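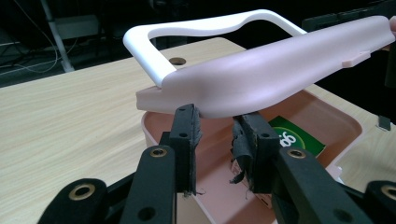

## Call for participants: kitchen storage and reheating study

Skarnum is recruiting adults who cook at home to take part in a study of how leftovers are stored, labeled and reheated. The study is run from our Bedura office and is paid for by Redico, a maker of food containers. Redico will receive the summary tables and the final report. It will not receive names, addresses or individual diaries.

### Who can apply

You may apply if you:

- are 18 or older
- cook a main meal at home at least four times a week
- have a refrigerator and a freezer compartment that no other household uses
- can read and write English well enough to keep a short diary

Only one person per household may enroll. People who work in commercial kitchens, food inspection or packaging sales are excluded. Vegetarian and vegan households are welcome, and we are short of applicants who live alone.

### What participation involves

The study lasts 30 days. On each day that food is put away or reheated, you fill in one diary page. The page asks for the type of food, the time it left the stove, the container used, the shelf it was placed on, and the time and method of reheating. Most pages take under five minutes. Days with no leftovers are marked with a zero and a signature.

You will also be given a refrigerator thermometer with a stick-on mount. Place it on the middle shelf, toward the back, and write down the reading once each morning before the door has been opened for any other purpose. Do not change the refrigerator setting during the study unless there is a fault. If you do change it, note the old and new settings on the diary page.

There are two interviews by phone, one in the first week and one after the diary is returned. Interviews are recorded and typed up. Recordings are deleted once the text has been checked.

We do not ask you to eat anything you would otherwise throw out, and we do not collect food samples.

### Payment

Participants who return a complete diary and finish both interviews receive $161. Those who withdraw after the first interview receive $62. Payment is by check or bank transfer. The thermometer is yours to keep. Postage for the diary is prepaid.

### Places and dates

There are 67 places. Applications close on 23rd January. Applicants who are not selected can ask to be kept on the list for the second round, planned for July.

### How to apply

Request form B from the Bedura office by phone or in person. Return it with a daytime phone number and the make and approximate age of your refrigerator. Form A, used in the pilot, is no longer accepted.

Questions about eligibility go to Arvo Kinnunen, study coordinator. Questions about how records are kept go to the Srivastava data desk at the same office.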